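Tadex
12 Nov 2022
Tras la última actualización, el eje del timón sale invertido en VR. En pantalla normal responde bien. Perfil limpio, 3 reinicios, mismo resultado.

Voltport
Aquí no se reproduce. Revisa la curva de respuesta, la actualización la sobrescribe.
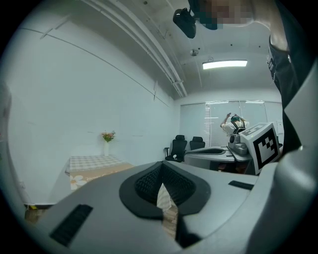

Almohadilla con borde de goma negro, vista de cerca.

Skindolar
No es la curva. El registro repite el aviso 433 al cargar la cabina, y en abril ya pasaba lo mismo con los frenos.

Voltport
El 433 es de texturas, no tiene relación con los ejes.

Tadex
A mí también me sale el 433. Borrada la caché de sombreadores, sigue igual.

Adeyemi
Desasigna el eje en los 2 perfiles y vuelve a asignarlo con VR activo.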